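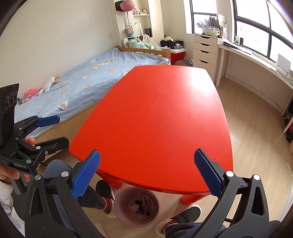 Tabletop with reflected window light at the right side.

Pimov red table, bedroom use

Bought in January to replace a folding desk. I wanted one surface at the foot end of the room that could take paperwork, a sewing machine and the occasional tray, and the Drovcombe shop had this one marked down to 159. Delivery was 80 on top, so compare the total if you are looking at others.

Surface. Smooth and evenly finished, with no texture to catch a pen. Fingerprints show at a low angle and wipe off with a damp cloth. The finish is glossy enough to throw back daylight as a white patch, and the red goes pinkish next to it. With the window on that side I read at the other end before noon. The color is closer to orange-red than the catalog page suggests - check a sample against your bedding.

Shape. The sides bow out slightly and the corners are rounded. The bow makes a straight run against a wall impossible: mine leaves a gap at each end wide enough to lose a pencil through. In the middle of a bedroom it does no harm, and the rounded corners are easy on hips and knees in the dark.

Legs. Thick, and the same red as the top. Mine rocked on arrival. Tightening all the bolts a second time after a week cured most of it, and a felt pad under one leg took care of the rest. Fitting took 61 minutes alone, including a stop to find a longer hex key. The one supplied is too short to turn freely inside the corner.

Compared with the Isaksson I used before, the Pimov is heavier and flexes less when I lean on the center. The Isaksson folded away, which I do miss when the bed needs changing.

Faults: short hex key, glare, no leveling feet. Replacement bolts are listed as part 631 and took two weeks to come.

Four out of five.

Vilgot Torvik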